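Sunday, January 10, 2021

Tree day. Finally. Mom announced it at breakfast like a weather warning. I had a piece of toast in my mouth so I couldn't object in time and my brother just pulled his hood up and put his head on the table.

Writing this in bits all day, whenever I can sneak off, so sorry future me if it makes no sense.

I should say I wanted to leave it up. I said so on New Year's and again on Wednesday. We're home all the time anyway, school's on the laptop again tomorrow, what is the hurry. It's the only nice thing in the front room. Without it you notice the carpet. But Mom says a tree after the sixth is bad luck and we're already four days into the bad luck, and Dad says it's a fire hazard, and the two of them together is not something you can fight on one piece of toast.

Also it's so dry. I walked past it last night in socks and heard it drop needles just from me walking past.

Morning

Boxes down from the attic. Dad passes, I catch, brother "supervises." There's a system for the boxes that only Mom understands. Lights in the one that says LIGHTS, ok. But glass balls go in the one that says KITCHEN MISC and the angel goes in a boot box inside another boot box, and there's one labeled DO NOT that has the tree skirt in it. DO NOT what. She doesn't remember. It's her handwriting!

Took the ornaments off first. This is where it always slows down and turns into a whole thing. Every one has a story and you have to hear the story even if you heard it in December when it went ON the tree. The clay mitten I made in kindergarten with my thumb dent in it. The bird with no tail. The brass bell from Zutdale from the year we got snowed in there at my aunt's and had Christmas dinner out of her freezer, which was fish sticks and a pie with a layer of ice on it. I was little and thought it was the best Christmas we ever had. I still kind of think that. Mom says she cried in the bathroom. Same day, same house, same fish sticks.

We didn't go to Zutdale this year obviously. We did the call on the laptop, with everyone talking at once and then everyone not talking, and my grandmother holding the phone so we had Christmas with her ear. She said it was lovely. I said it was lovely too. Then we hung up and the house was so quiet that Dad put the vacuum on.
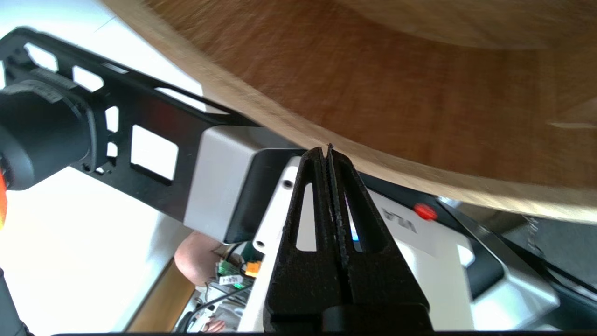

Anyway. Ornaments. My brother dropped a red one and it went into a thousand bits and he looked at me like I did it. I was across the room. Mom said nobody move, which is what she always says when glass breaks, and then she was the one who moved and got a piece in her slipper. Fine though. Just the slipper.

Found a candy cane way in the back near the trunk, still in the wrapper. Ate it. Tasted like tree.

Then lights. Don't want to talk about the lights. Dad bought new ones this year from Ko, the everything store by the gas station, the Truvadex kind that are supposed to never tangle. It says so on the package, NEVER TANGLE, and he kept the package so he could read it out loud to us while we untangled them. He wants his money back. Mom asked does he have the receipt. He does not have the receipt. He went through every coat pocket in the hall closet and found a glove we'd given up on and a dog treat, and we've never had a dog.

I wound them round a piece of cardboard in the end. Took forever, my arms ached. When I got to the last bit I saw I'd started from the plug end, which apparantly is wrong, the plug is supposed to be on the outside. Left it. That's December's problem.

Lunch

Soup from a can, grilled cheese, standing up, since the table had the nativity on it and the nativity had to be wrapped sheep by sheep. We're down a king. He's been gone since September somehow – Mom swears she saw him on the windowsill in the laundry room back then, and how he got out of a sealed box in the attic in September is something we debated for the entire soup. My brother says the king left on his own. Dad says good for him.

We had a salt shaker standing in for the king all through the holidays. I got used to it. I wrapped the salt shaker up with the others by mistake and we had to open the box again to do the tomatoes.

Dad was in a mood by now to get it over with so he just grabbed the tree. Didn't wait for the sheet to go down. Mom had the sheet. She was STANDING there with the sheet. He tipped it and the water that was left in the stand came out on the carpet, brown, with needles in it, and it smelled like a pond. Then the door. He took it out trunk first, which is right, I looked it up later, but he forgot the screen door swings back. So it was half out and half in, and him on the porch pulling, and us in the hall pushing, and the screen door sort of eating it from the side.

The neighbor waved. Dad waved back and let go. We all sat down in the hallway.

I laughed so hard I got the hiccups. Mom too, and she'd been so mad about the sheet. I haven't heard her laugh like that in I don't know how long, maybe since summer. We just stayed on the floor a while with needles all over us. Brother took a picture of it on his phone and then couldn't find it after, says it didn't save.

Tree is on the curb now. Looks small out there. The pickup isn't till Thursday, so it gets to lie there and look at us for 5 days if you count today.

Vacuumed. Bag filled up. Vacuumed again. I found needles in the bathroom. I found one in my ear, no joke.

Afternoon

Thank-you cards. The other half of tree day. You can't be done with Christmas in this family til the cards are done and I'd done none.

I had the list taped inside my closet door so that's something. But I wrote it so fast on the day that I can't read half. One just says "blue – auntie?" Blue what. Which auntie. I own nothing new that's blue. Asked Mom and she said write both aunties and thank them for being so thoughtful, and be vague. So I wrote "thank you for the lovely present, I use it all the time." Twice. If it was bubble bath that's going to read a bit odd.

For my grandmother I wanted to do a proper one. She sent me the scarf and also 2 books and a letter, a real one, both sides, about how her mother took their tree down when she was a girl, and they burned the branches in the stove and the whole house smelled of it until spring. I read that letter again before I started and got stuck. Wrote "Dear Grandma" and sat there. It's easy to be chatty to people you don't miss. Wrote about the screen door in the end and the water, and Dad waving, and drew it at the bottom. Drew the tree too big for the page so it goes round onto the back. I think she'll like that. Didn't say about the call and the ear.

Then no stamps. Dad's going to get some tomorrow from Ko when he goes to fight them about the lights. I give it zero chance on the lights. Maybe stamps.

Carpet update – Mom put baking soda on the pond spot. Now it's a white pond spot.
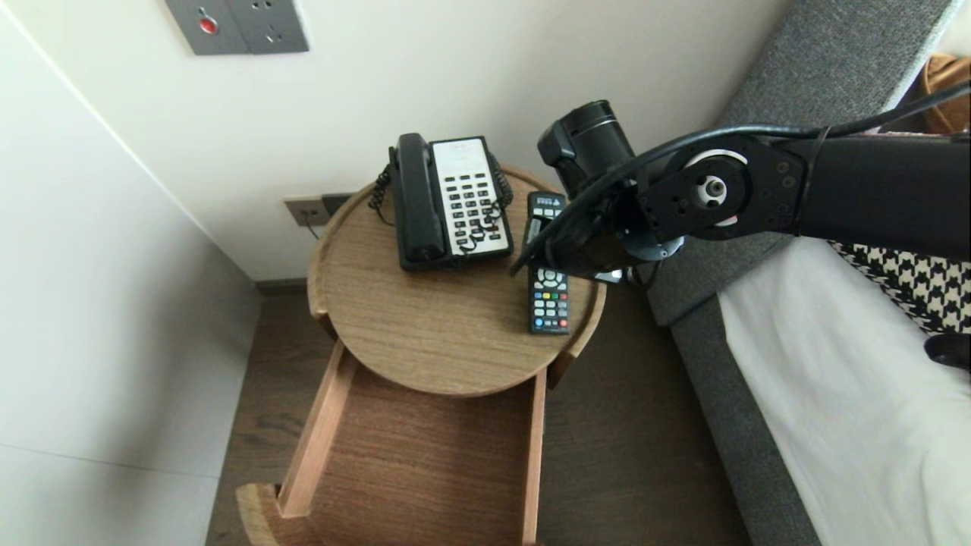 Evening

Furniture went back where it lives. The armchair's in the corner again where the tree was and my brother sat in it right away and said it felt haunted. It does a bit. You sit there and you can smell it.

Leftover everything for dinner, the last of the ham out of the freezer (I'm so done with ham) and the end of the tin of cookies, only the coconut ones left that everybody picks around every year. Why does Mom keep making coconut. She says tradition. I ate three. They're ok if you're not expecting much.

After dinner we played Pululau, which was the family present this year. Took us till now to get the rules straight, the booklet's been translated by someone in a rush. You're meant to get your canoe round the island and trade shells, and there's a storm card, and my brother hoards the storm cards and then plays them all on me. He swears it's strategy. Final scores, for the record, as I want this in writing: me 1,649, him 563. STORMS AND ALL. Mom and Dad somewhere in the middle, not important. I made him sign the score sheet. He signed it "under protest" but he signed it. It's going in the box with the angel so I get to find it next year.

Oh – and that's where the king was! In the Pululau box! Under the shells, in with the little bags. Which makes no sense, the game was still in its wrapping paper on Christmas morning, and he's supposed to have been missing since September. Nobody will own up. Dad went a bit pink but he goes pink at everything. The nativity's taped up and already back in the attic, so the king is on the kitchen windowsill for now next to the salt. Mom says if he's gone in the morning she's moving out.

Bed

Should be asleep. Class at eight and I haven't charged the laptop. Have not done the reading either, was going to do it today and then it was tree day.

The front room's really dark now. I went down for water and out of habit I reached for the switch thing for the lights, behind where the tree was, and got the wall. Stood there like an idiot. You don't notice you've been living by those lights for a month. I used to not even turn the hall light on.

I think I was dreading it more than it deserved. I kept thinking once it's down that's it, it was Christmas and we didn't get to have it right, and now it's just January and more of the same. And it is January. But the hallway was good. I'd do the hallway again.

Things for tomorrow. Stamps. Charge laptop. Ask auntie (which??) about blue. Reading, at least the first part. Look in other slipper.

There's a needle in this bed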